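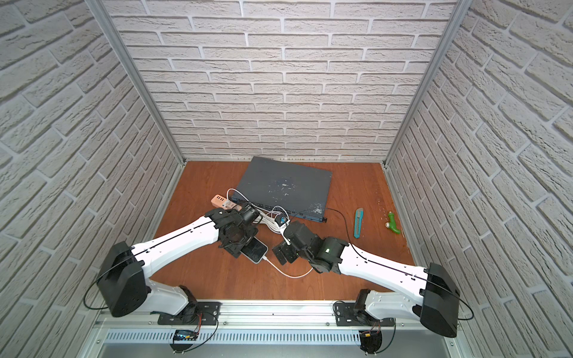

Veltesbridge Bench Automation, Equipment & Stores

Pre-purchase walkround, two-arm cell
Checked by: Archana Nigam. Comments added by Bernardo and Pankaj
Saturday, before the budget goes in

1. Arm bases on plates, both sides
OK. Bolts nipped up, no rock at full reach. Any second cell wants the same black plates, don't let Estlow sell us their own.

2. Arm cables, free loop at shoulder
OK for now. Both loops swing out towards the side walls. BS: new cell needs 16 mm more clearance each side or they'll rub. Put it on the drawing.

3. Small boards under the bases
NOT HAPPY. Open boards, red and black wires, tucked up by the rail with nothing over them. Covers to be costed. Rai quote has covers as an extra, 241 for the pair. PB: too much, get Bomgate to price the same thing.

4. Grippers
Phone held OK, white cord plug OK. Pads not measured today, no gauge. Spare pads: ask for two sets in the order not one. We ran out in September and lost most of a week.

5. Loose items on table
FAIL. Teal knife on the right hand side, tip towards the back wall. Knives go back in the drawer before arms are powered. Green nozzle thing by the right wall, same. Budget line: one shadow board, small.

6. Power strip
Partly under the white cables. Move it off the table. Want a fixed outlet on the back post in the new one, Kári to say if the post will take it.
KK: it will, but not with the brick panels as they are. Needs a cut out.

7. Cables, general
FAIL. White ones in a heap over the front of the ported unit. Can't get at the ports without shifting the lot. Cable tray, clips, labels. PB: this is cheap, do it now out of consumables, dont wait for the order.

8. Table top
Scratches towards right edge, cosmetic. No action. Archana would like a mat, not in this years money.

9. Wall panels and corner posts
Panels wipe down fine. Posts tight. Same spec again please.

10. Emergency stop
Tested both arms, OK. Second button wanted on the door side. Ilona has the part number.

11. Slotted metal panel under front rail
Hoovered. Keep clear, no stickers over the slots.

COSTS SO FAR
Second cell frame, rail and panels: 2,348 (Bomgate, delivery not in)
Board covers: 241, under query
Spare pads, two sets: 512
Shadow board, tray, clips: petty cash
Arms: seperate sheet, Ilona has it

To do before sign off: items 3, 5, 6, 7. Recheck by Bernardo. Ilona Takács to hold the order until 5 and 7 are ticked.

PB: can we have the delivery figure in writing this time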